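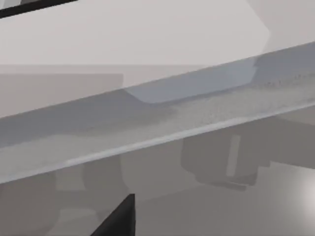

Session 4: Public Money and New Firms

Reading for this week: the Murnley case, pages 1 to 20. Please read it before the class and not during it.

Last time we looked at why banks dislike lending to young companies. Short version: no profits, no property, and a founder who says "platform" a lot. Today we look at what governments do about it.

1. Grants

The firm gets money and keeps it. Popular with firms. In the Murnley scheme there were 1,366 applications and 489 awards. The form ran to 20 pages, so the scheme partly selected for people who are good at forms. Keep this in mind when we reach selection bias in Session 6.

2. Soft loans

Lent below the market rate, often with a payment holiday at the start. Solten took one in its first year, used the holiday to hire, and then met the repayments and the wage bill in the same month. Work through the cash flow table in the case and find that month yourselves.

3. Tax relief for investors

The state gives up some tax if a private person buys shares in a small firm. The investor picks the firm, which saves officials from having to. Istier raised its first round this way. Several of its backers could not say what it made, but they were very clear on the relief.

4. Equity stakes

The state becomes a shareholder. Taipe is our example. Questions to bring: who sits on the board, who decides when to sell, and what happens if there is an election first?

Additionality

The word you will be tired of by June. Would the firm have done the same thing without the money? If yes, the scheme paid for nothing new. Asking the firms is cheap, and they nearly always say the money was vital. Comparing them with near misses, the firms just under the cut-off, is better.

For Tuesday

Write one side on which of the four tools suits Istier at launch, and which suits it three years on. "It depends" is a fine first sentence and a poor last one.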